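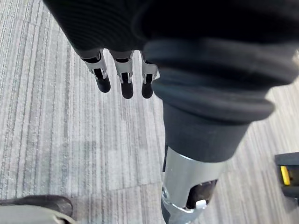
I finally canceled the storage unit this week. We took it in February when we moved out of the house on Krasniqi Street, and the plan was to keep it for two months. It cost 57 dollars a month, which didn't seem like much when I signed the form.

Most of what was in there came from my mother's place. Two bookcases, a dining table with one leaf missing, nine boxes of papers and a rug that none of us ever liked. I went over on Saturday with Madhu, who has a van, and we had the whole thing emptied by lunch. The table went to Nerys Howells, who wanted one for her porch. The bookcases are now in my hallway and they fit, with an inch to spare on the left side.

The papers took longer. I sat on the floor for three evenings and went through them. Mom kept every electric bill from 1984 on. She also kept the manuals for appliances she had given away. I shredded most of it and kept one box, mainly letters and the receipts for the piano, which my sister asked for.

The rug is still a problem. I listed it for 30 dollars and got one message, from a man who asked if I would deliver it to Gudholm. I would not. If it doesn't sell by the end of the month it goes to the dump, and they charge for rugs now.

The storage company wants notice in writing and an empty, swept unit. I forgot the broom and had to drive back. They also keep the padlock if you leave it on the door, so take yours home.

Next is the garage. I haven't opened the paint cans yet and I don't know which ones are still good.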